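Out and About » Visits » Otuscombe open day

Otuscombe open day
December, by Bujar Papadopoulos

Got to the Clukia furniture works just before 2 on Sunday and the car park was already heaving! Sota Shimada took our group round the sawmill first (lovely smell, very loud), then up 37 steps to the drawing office, where they plan the benches before any timber gets cut.

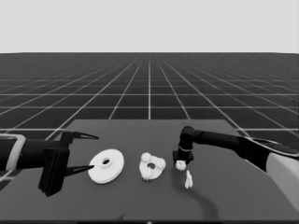
Grey table, grid floor, computer-made.

After that it was the finishing room and a go at sanding a stool leg, which I was rubbish at. Tea and a slab of ginger cake in the canteen, and I came home with a seconds chopping board for my sister. Wear flat shoes, and take the Zundside bus if you can.

Contact us | © Out and About | Back to top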